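Why Boxes Have Walls Inside

Take a plain shoebox and drop in ten small things. Shake it. Now try to find the smallest one. It takes a while, because everything slides into one heap.

Now think about an egg carton. Every egg has its own little room. You can see right away if one is missing. The walls inside a box are called dividers, or partitions, and each little room is called a compartment.
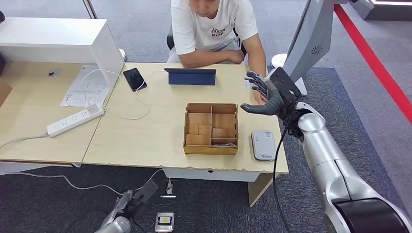
Dividers do two jobs. They keep things from bumping into each other, and they help you remember where things go. A sorting box on a desk can hold small square pieces, erasers, beads or buttons. The bigger things, like a tablet, stay outside and get their own spot on the desktop.

How do the walls stay up? Many boxes use a trick called a slot joint. Each strip has a cut that goes halfway through it. One strip has the cut at the top and the other has it at the bottom. Slide them together and they make a cross. The two strips hold each other up, and you don't need glue.

You count the compartments by multiplying. One strip each way makes 2 rows of 2, so you get four. If you wanted one compartment for each letter of the alphabet, you would need 26. That could be 2 rows of 13.

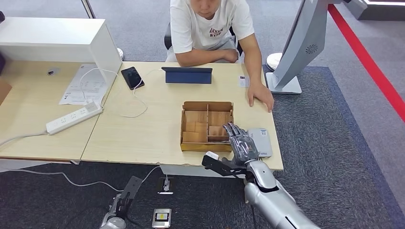
When you sort, pick one rule and stick to it. You can sort by size, by shape, by color or by what the thing is for. Flat square pieces can lie side by side or in a stack. A stack saves room, but you have to lift the top piece to see the one under it.

Ifigeneia Xenos, who runs our Sunday craft table, has a button collection of roughly 2000. She keeps it in trays with 100 compartments each and sorts by color first, then by the number of holes.

Try it at home

You need a small box, some stiff card, a ruler and scissors. Ask a grown-up to help with the cutting.

1. Measure the inside of the box, both ways.
2. Cut one strip of card for each way.
3. Cut a slot halfway through the middle of each strip.
4. Slide the strips together and lower them into the box.

If the strips bend, use thicker card. If they are too long, trim a little off one end and try again.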